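Section 4: Laying Out the Grarden Leaf Cloth

This is the part of the set-up we enjoy most! The cloth comes out of its packet in a bundle, and a few minutes of smoothing bring up the ginkgo leaves nicely. It is a light, thin fabric, so small movements do more than big ones.

You will need a clear flat surface, clean hands and one long, slim, bright item to use as a level. Please read through to the end of step 6 before you start.

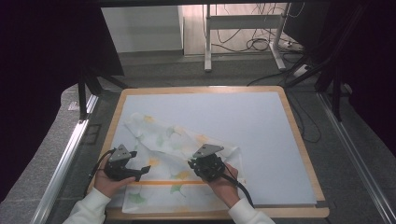
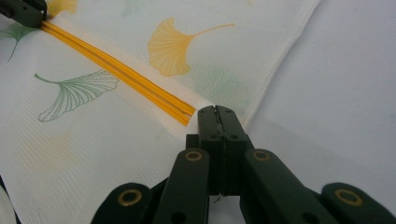
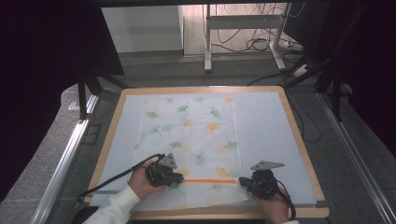

In the first and third pictures, the orange line lies across the lower part of the cloth.

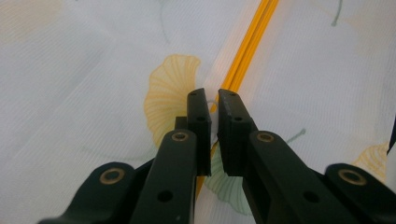
4.1 Spreading the cloth

1. Wipe down the surface and let it dry. A pale, plain surface works beautifully under this print – the greens and yellows stay soft, and any wrinkle is easy to spot.

2. Put the bundle down near the front and find the two corners closest to you. Don't shake the cloth open. Thin fabric catches the air and lands in a worse heap than the one you began with.

3. Unfold away from yourself, one fold at a time, until the cloth runs from the back of the surface to the front. If a ridge stays up in the middle, leave it for now. You'll take it out in step 5.

Note: On the Grarden cloth the print is fainter in some places than in others. Turn it so the stronger leaves are at the back, where they will show once the cloth is hung.

4.2 Setting the level

4. Lay your bright item across the lower part of the cloth, side to side. Hold both ends lightly and shift them until the line looks straight to you from above. Trust your eye here, it's very good at this!

5. Keep one end steady and stroke the fabric away from it with your free hand, out toward the nearest edge. Swap ends and do the same on the other side. Long ridges need two or three passes. Go diagonally if the ridge does.

Caution: Press, don't drag. Pulling hard on one corner stretches the weave and the leaves will lean to that side for good.

6. Check the front edge. A little overhang is fine at this stage, as long as it is the same on the left and the right. If one side hangs lower, lift that side, let it fall loose and smooth it again from the line outward.

4.3 If creases stay

Fold creases that run the length of the cloth are common with a new one. Leave it spread out overnight and most of them relax without any help. For the stubborn ones, use a cool iron with a clean towel on top of the print – never the bare iron on the leaves.

Note: The heavier Ovine cloth can take a warm iron. Do not use that setting on the Leaf Cloth, even with a towel.

When the cloth lies flat enough for your liking, take the level away by lifting it straight up and go on to Section 5, Hanging and Trimming.

Text: Branwen Landeg and Hường Văn
Last revised Sep 20, 2021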